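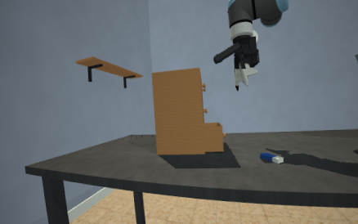 The Bottom Drawer

Sabine Sauerland had the render open on the left monitor and the spreadsheet on the right. It was Thursday, a little after four, and the heating in the Cernitz building had gone off again. She had her coat on.

The method was simple enough to explain to her mother. You had three control programs and you wanted to know which one was best at closing a drawer. You could try them on the real arm, which took a day and a person to stand beside it. Or you could build the table and the cabinet in software and try them there while you slept. The paper she was writing said the second way gave you the same ranking as the first. It said so in the title.

In software she had run each program 1000 times. On the real arm downstairs she had run each one 30 times, resetting the drawer by hand and writing the result in a notebook. The two rankings should have matched. Zotora came first in the simulation and last on the real arm.

She started a Zotora run from the beginning and watched it at quarter speed. The arm hung over the table, then leaned in toward the drawer side of the cabinet. The bottom drawer stood a little open. She stopped the playback when the fingers were nearly at it and sat there looking at the gap.

"You've had that up since lunch," said a voice from the doorway.

Sabine moved her bag off the other chair. She asked whether it was possible to be wrong 1000 times in the same direction. Then she turned the monitor so it could be seen from both seats.

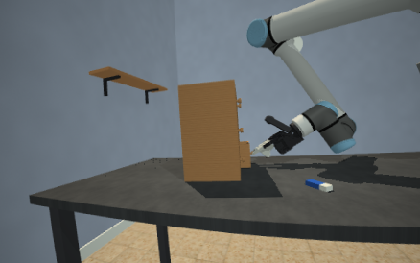

Ye-ji Ki said it was easy to be wrong in one direction, you only needed one wrong number. She wanted to know what the friction on the drawer was set to.

Sabine looked it up. It was the default. She had meant to measure it in April and had written the default in the table with a note to herself, and the note had been lost when the table was moved into the paper.

"So it slides like nothing," Ye-ji said.

"It slides like nothing."

They went down to the lab with a luggage scale and a loop of string. The real cabinet was older than either of their contracts, and its bottom drawer dragged. Sabine hooked the string over the knob and pulled until the drawer moved, read the number, pushed it shut, and did it again. Ye-ji wrote. The readings went up when the drawer was nearly closed, where the runner had a rough place. You could feel it with your hand. Sabine had felt it every time she reset the thing and had never once thought of it as data.

Zotora pushed lightly. It gave the drawer a tap and backed off, and in a world without drag the drawer coasted home. On the real cabinet it stopped at the rough place and stayed there. The other two programs kept leaning until something stopped them. They looked clumsy on the screen. Sabine had called one of them clumsy in a draft.

Back upstairs she typed in the new friction, and after that a second value for the last part of the travel. She set all three programs running again from the same start, same cabinet, same blue-and-white thing lying out on the table where it had been placed to see whether it would distract anybody. She switched to the high view because it showed more of the arm. Then there was nothing to do, so they ate Ye-ji's crackers.

Around seven the first counts came in. Zotora was dropping. Sabine watched it go from first to second, and some time later to last. She had liked Zotora. She had named it herself, after a bakery.

"It matches," Ye-ji said.

"It matches because I made it match."

She said it louder than she meant to. She opened a message to Vanbridge, where the paper was due, and described what they had done: the default, the luggage scale, the rerun. She attached one still and asked if the result could stand. 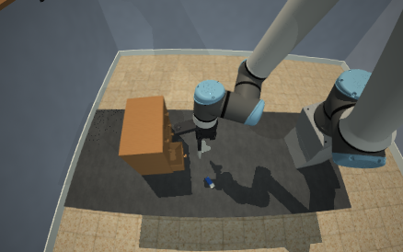 Tamošiūnaitė wrote back before eight that the result could stand only if the friction had been measured without looking at the ranking, and it hadn't been. The fix was to choose another cabinet, measure it first, lock the numbers, and run everything again. There would be an extension. The old table should go in the paper too, with the wrong default in it, since other people had surely used the same default.

Sabine read this out. Ye-ji asked what other cabinets there were.

"There's the one in the copy room," Sabine said. "It's got the toner in it."

They went to see. It was locked, so Ye-ji tried the drawers under the sink instead. The first one was full of cutlery. The second opened smoothly for most of its length and then caught, and she worked it back and forth a few times, listening.

"Don't tell me how it feels," said Sabine. "Get the scale."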